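About the Ellwood Center for Surgical Skills

The Ellwood Center for Surgical Skills is the teaching unit of the Dudier School of Surgery in Durnenport. The Center provides instruction in suturing, knot tying and wound closure to medical students, surgical residents and practicing surgeons who wish to renew their training. It opened in May with one teaching room and now occupies 3 rooms on the ground floor of the Zarkness Building.

Our Work

Wound closure is taught at Ellwood as a subject in its own right. Learners begin with the handling of the needle driver and the placement of single stitches. They then proceed to continuous closure, closure in layers, and the management of bleeding at the edge of an incision. Particular attention is given to the angle at which the needle enters the tissue, the distance between stitches and the tension held on the thread. Tissue is to be handled as little as the task allows, and every learner is assessed on this point.
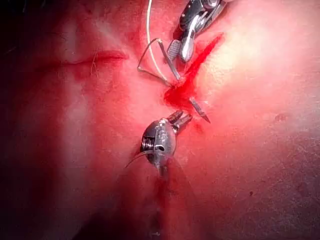
Page last changed: Wed 24 October

A fine white suture thread and a needle driver with a checkered jaw, seen at a short incision. 

Courses and Admission

The Center offers 8 courses in each academic year. Places on the introductory course are limited to 27 learners, who work in pairs under the supervision of a member of the teaching staff. Applicants to the advanced courses must hold a certificate from the introductory course or show equal training elsewhere. To date, 1,325 learners have received the Ellwood certificate.

Course materials, including needles, thread and gloves, are provided by the Center. Learners are asked to bring their own loupes if they use them. Instruments remain in the teaching rooms and may not be borrowed.

Governance

The Center reports to the Board of Studies of the Dudier School of Surgery, which approves the content of all courses and reviews the standard of assessment each May. A written report of the review is held in the School library and may be read there on request.

Inquiries about admission should be addressed to the Course Office, Zarkness Building, Durnenport.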